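Home > For Authors > Guides > Formatting a Manuscript for Print

Preparing a Novel Manuscript for the Sornstead Print Template

This guide covers the interior file only. Covers are handled in a separate guide by Aoife Ó Briain. You need a finished, proofread manuscript in a word processor that supports paragraph styles.
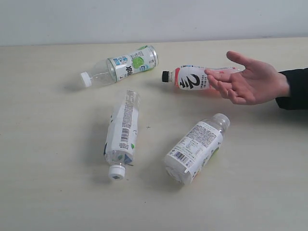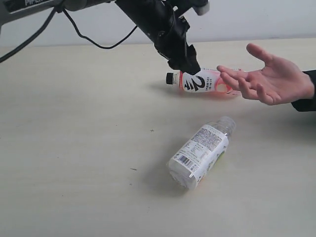
1. Save a copy of the manuscript under a new name. Work only in the copy.

2. Remove manual spacing. Search for double spaces, tabs at the start of paragraphs, and runs of empty lines. Replace each with nothing or a single space. A first novel of normal length often has several hundred of these. The test manuscript, Flandavine, had 564.

3. Apply the Body style to all text, then the Chapter style to each chapter heading. Reapply italics if your program drops them. Check foreign words, ship names and characters' thoughts.

4. Set scene breaks. Use one centered ornament or three asterisks on a line of their own. A blank line alone disappears when it falls at the bottom of a page.

5. Import the template. Trim size, margins and the inside gutter are already set. Do not change the gutter unless the book passes 197 pages, in which case choose the wide version from the same folder.

6. Add front matter in this order: half title, title page, copyright page, dedication, contents. Fiction with unnamed chapters does not need a contents page. Page numbers start at the first page of chapter one.

7. Fix short last lines. Turn on widow and orphan control, then page through the file at full size. Any chapter ending with fewer than five lines on its last page should be tightened in an earlier paragraph.

8. Export to PDF with all fonts embedded. Open the PDF on a second computer and compare the page count with the original.

Upload errors

Error 21 means a font is missing. Export again with embedding turned on.

Error 3609 means the page size does not match the trim size selected in your account. Correct the account setting first, then upload the same file.

Template questions go to Nanami Kubo through the author contact form. Include the trim size and the name of your word processor.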